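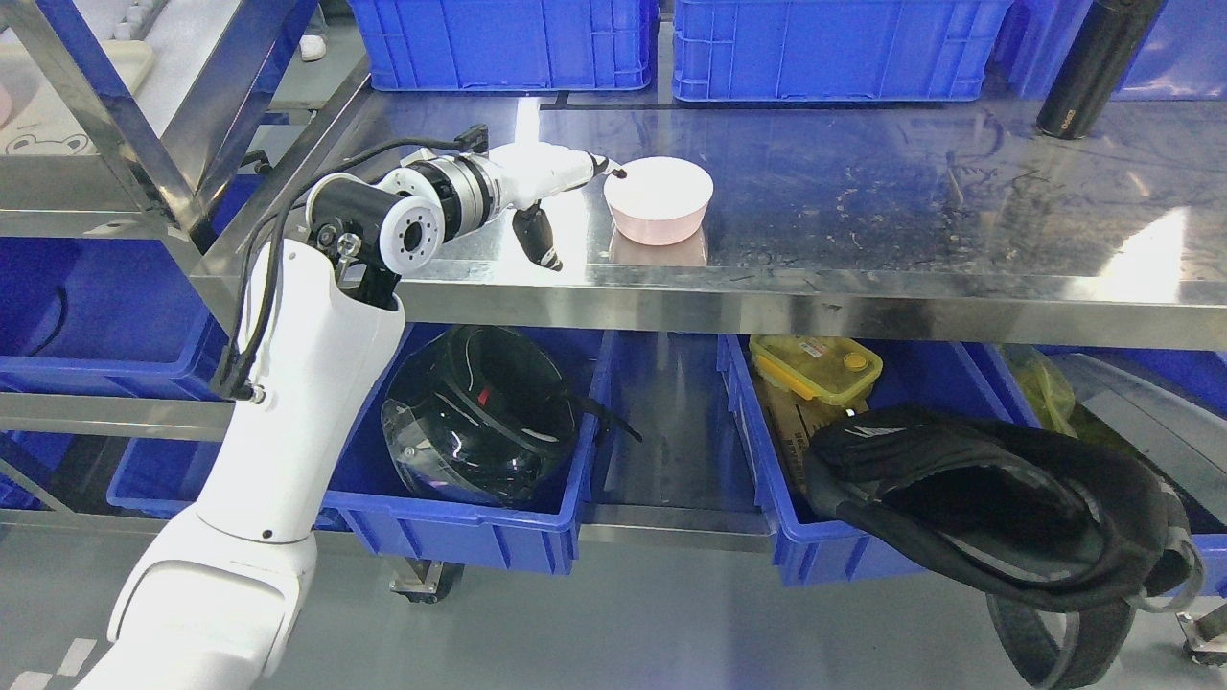 Jobs > Himstead > Staff canteen and dish room

Sunday, May 19, 2019
By Jolene Maihi

Dish room and shelf crew, early shift - come and work alongside the arm

We run the staff canteen at the Himstead site, which feeds 733 people on a normal working day, and we're looking for a new crew member for the early shift. You don't need a technical background. You do need to like kitchens, and it would help if you like figuring things out, because the job has changed a lot since January and it is still changing!

That was when we started using a robot arm for part of the bowl and tray work. It handles the reaching and lifting at the steel shelves, one piece at a time, and the crew does everything around it: sorting, checking, stacking, keeping the crates in order and deciding what gets done next. Rosimeire Holanda has been on the early shift longer than any of us and her wrists were giving her trouble by Thursday most weeks. She now spends the first hour at the checking table and the rest of the morning training the others, and she is very good at it (you would be learning from her).

What the job is like now

You'll start the arm in the morning and go through the start-up sheet with a partner. You'll set out bowls where it can get at them, watch for pieces it hasn't gripped well, and press stop when you don't like what you see. Anyone on the crew can press stop, and you will never be asked to explain yourself for it. You'll also wipe down shelves, look after the crates and help serve between 11:30 and 1:00, same as before.

Some of it is slow. The arm is careful with bowls, and on a busy day a person is faster - we still do plenty by hand. We write down what goes wrong and go over it every other week with Thongchai Wattanapong, who looks after the programming from our Wunport office. A good share of the changes so far came from the crew, including the order the shelves are worked in.

Hours and pay

30 hours a week, Monday to Friday, 6:00 a.m. to noon on setup days and 7:30 to 1:30 otherwise. Pay is at the same grade as our other kitchen jobs, plus a skills supplement once you've finished 60 hours of paid training. No jobs were cut when the arm came in, and this opening is there because the canteen is growing.

How to apply

Call or stop by the canteen office and ask for Jintana Chareonsuk. A few lines about yourself is plenty. We'll invite people in for a paid trial morning so you can meet the crew and try the work before you decide.

Recent openings
Evening cook, Rurkimthorpe
Delivery driver, Wunport
Stockroom assistant, Himstead
Weekend baker, Rurkimthorpe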